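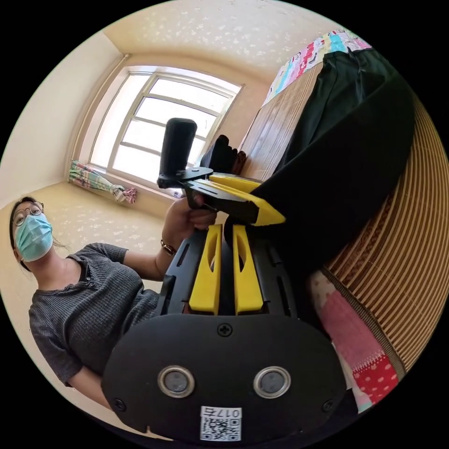
Grimshaw: wash diaries for dark clothes

Version of 8 Sep 2024. Kept by Noémie Li.

What it is

Wash diaries from 56 households in Corkby and Claravcombe, written by people who own black clothes and are sick of them going grey. Each row is one wash of one garment: fabric from the care label, water setting, powder or liquid, line or dryer, and a colour score from the owner before and after.

I started it to check the advice everyone repeats. Wash cold, turn it inside out, add vinegar, keep it out of the sun. Most of that may be right. I've yet to see much behind the vinegar.

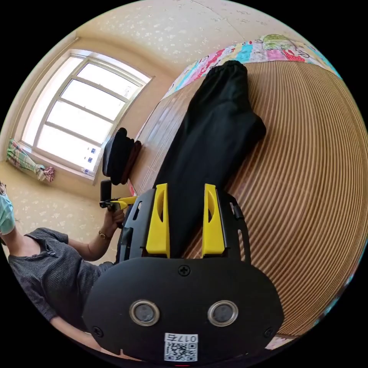 Folded black garment on wooden slats.

Files

washes.csv: one row per wash
garments.csv: one row per garment, with fabric and stated age
households.csv: town, machine type (top or front loader), water hardness if known
notes.txt: free comments, spelling left alone

What I'd be wary of

The colour score runs from 1 to 6 and was given by eye, under whatever light the house had. Owners who believed in a method scored it higher. I can't prove that, but read notes.txt and see if you disagree.

Almost 19 per cent of rows have no water setting. Don't fill them in with "cold". An earlier copy did, and it made cold washing look far better than the diaries support.

"Age" is a guess in most rows. Nobody keeps receipts for T-shirts.

The Betivgate dye-fixer rows come from 15 garments, all in Claravcombe. If you draw a chart from those, please don't send it to me.

Not fit for

Ranking brands, settling arguments about dryers, or anything with "proven" in the title.

Changes

August: split garments out of washes.csv, removed double entries, put back the blanks in the water column.

Reuse

Free to use with credit. Corrections are welcome if they come with the row number.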